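Chapter 7

Recording Demonstrations by Hand

After working through this chapter you should be able to set up a tabletop task for two hand-held grippers, record a usable set of demonstrations, and decide which recordings to discard before training.

Terms introduced: demonstration, episode, fiducial marker, aperture, reset, holdout set

7.1 From programmed motion to demonstrated motion

In Chapters 4 through 6 the arm followed waypoints typed in by the student. That method is adequate when the object is always in the same place. It fails quickly when a part is shifted by the width of a finger, and correcting it means measuring the new position and editing the program again. The Briggs sorting exercise at the end of Chapter 6 was chosen to make this failure easy to produce.

In the method used from here on, a person performs the task while holding the gripper, and a camera mounted on the gripper records the work from close range. The recordings are then used to train a controller. No arm is needed at this stage. A class team can collect data on any table with adequate light, and the arm enters again only in Chapter 9.

7.2 The class project

The project that runs through Part Three is called Sakus. It began in November as a club entry for the Wumik student challenge and was later rewritten as course work. Teams work in pairs, one gripper per student. The task concerns household objects: a team picks a piece of furniture and a few small items, writes a one-sentence task statement, and records itself carrying it out.

A task statement must name a start state and an end state. "Tidy the shelf" is not acceptable. "Move the book from the table to the open shelf, spine outward" is. Teams that skip this step usually find that their two members have been performing different tasks.

Each team submits 300 episodes. Of these, 20 are set aside as the holdout set and are not used in training. The remaining episodes may be trimmed at the start and end but not edited in the middle.

7.3 Preparing the work area

Plain backdrops reduce the amount of irrelevant detail the controller must learn to ignore. They should not be perfectly blank, however. Position tracking depends on finding fixed points in the view, and a uniform dark cloth offers very few. Large, flat, brightly colored shapes fixed to the cloth are a cheap remedy.

The square markers on the gripper serve another purpose. They move with the fingers, and the distance between them in the recording gives the aperture, that is, how far the gripper is open. A marker that is covered by a sleeve or a glove cuff gives no reading – the software will fill a short gap, but not a long one.
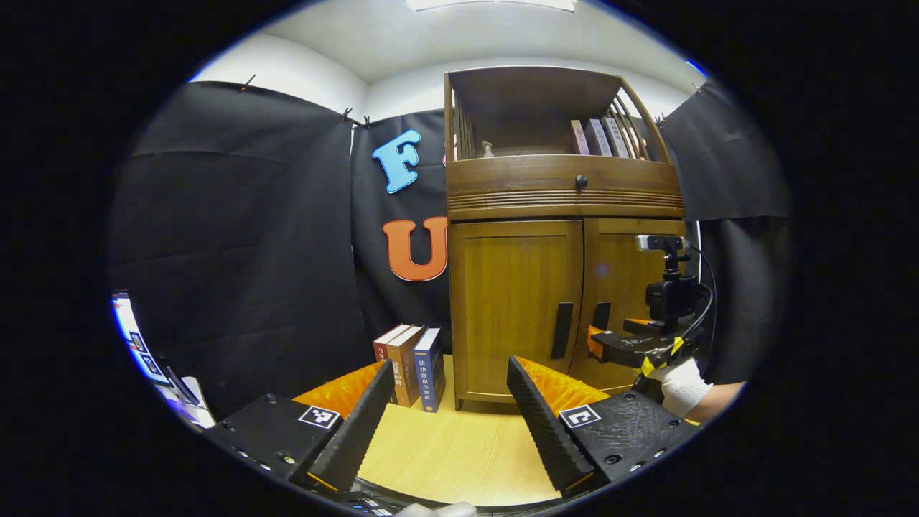
Both operators should agree on a reset before the first episode. A reset returns every object to its start state, with small deliberate changes in position. If the objects go back to exactly the same spot each time, the controller learns the spot and ignores the object.

Doors, drawers and open shelves are to be treated as separate tasks in the first week. Combined tasks, such as opening a door and then placing an item inside, are introduced in Section 7.6.

7.4 The episode log

Every episode receives one line in the log. The Wokden template provided with this book has columns for episode number, operator, side (left or right gripper), outcome and remarks. Fill in the outcome at once. Failed attempts are kept and marked as failed; they are needed for Exercise 7.4.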